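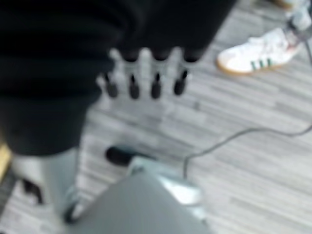
Search this repo Go

# pridcombe-laundry

G'day, and thanks for stopping by! I'm Tumelo Venter and I look after this set, which covers clothes and shoes getting picked up off the floor and put away. Mostly dark stuff, because dark stuff is what people seem to wear – jumpers, trousers, the odd pair of trackie daks, plus sneakers in white and every other colour.

## What you get

- 3,109 stills, sorted into 127 folders (one folder per tidy-up)
- `labels.csv`, with garment, colour and floor type
- `shoes.csv`, same idea for footwear

Plenty of the stills are blurry. I've left them in and marked them `blur=1`, so filter them out if they annoy you.

## Known niggles

Black on black is hard to label. If I couldn't tell trousers from a jumper I wrote `dark_garment` and moved on. Grey floors are all lumped together as `grey`, carpet or vinyl – sorry, I'll split them in the Oltar release.

Last updated: 3 August 2025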